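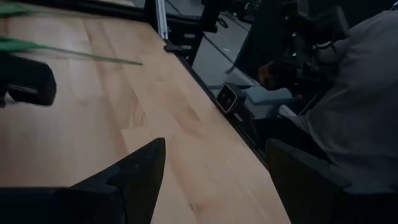
Buscar en el sitio Escribe aquí lo que buscas

Mesa Moldale de listones claros: mi opinión después de una temporada larga

Llevaba tanto tiempo queriendo una mesa de madera clara que, cuando por fin me decidí por la Moldale, ya me sabía de memoria las medidas, los acabados y hasta el teléfono de la tienda. Me la recomendó mi amiga Selma Georgiou, que tiene una igual en su estudio y que me dejó pasar una tarde entera trabajando en ella (con café y bizcocho, todo hay que decirlo). Pagué 333 euros con el transporte incluido y llegó en 16 días.

Lo que me enamoró fue el tablero. Son tiras largas y estrechas, colocadas una junto a otra, y cada una tiene su tono: unas tiran a miel, otras a beige, alguna incluso a un naranja muy suave. Con luz directa se ve rubio y alegre, y hacia los lados, en la sombra, se vuelve más tostado. La veta se nota, ¡y a mí me encanta que se note! Quien quiera una superficie lisa y uniforme seguramente se encontrará más a gusto con la Furkari, que también estuve mirando.

El montaje me llevó una mañana, con cuatro tornillos que se resistieron y unas instrucciones bastante escuetas. Le doy aceite de vez en cuando con un trapo viejo, siempre a favor de la veta, y dejo que repose toda la noche. Las marcas de vaso salen casi siempre – las de vino tinto, no tanto. Encima tengo siempre algo verde de hojas largas y finas, porque sobre esta madera las plantas lucen muchísimo, aunque conviene ponerles un buen plato debajo.

¿Pegas? Pesa lo suyo, y para cambiarla de sitio hay que pedir ayuda. Los cantos venían algo ásperos y tuve que pasarles una lija fina. Por lo demás, estoy contentísima y volvería a comprarla, quizá en la medida grande.

Märta Eide, 12 de junio de 2020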